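Sidewalk routes, month four

The pavement delivery units at Prindgate went live in March, and by July they were running 168 trips a day out of the Nunholm depot. I work on the dispatch side, so most of what follows is about desks and rotas, with very little about wheels.

Before the change there were 12 of us on foot rounds. Five still walk. The others moved to route review, which means sitting with a simulator and marking where a unit should slow, stop or ask for a person.

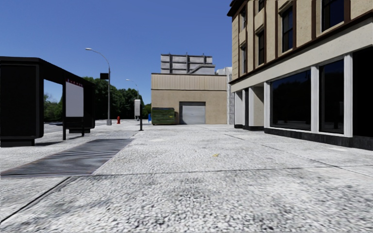 Route review is slower than management expected. A new street takes most of a shift, and the work is chiefly deciding what counts as an obstacle. A slatted grate in front of a bus shelter is flat and passable, but it gets a speed limit anyway. A hydrant or a post gets a fixed margin. A yellow speck on the concrete gets nothing, and the reviewer has to say so - we logged 1,154 false stops in the first month, mostly for litter and shadows.

Pay stayed the same, but the early start allowance went, as review begins at nine. Two people asked to go back to walking and were put on the Lirkport round. I miss the exercise and do not miss February.

The next set of streets is due on Tuesday.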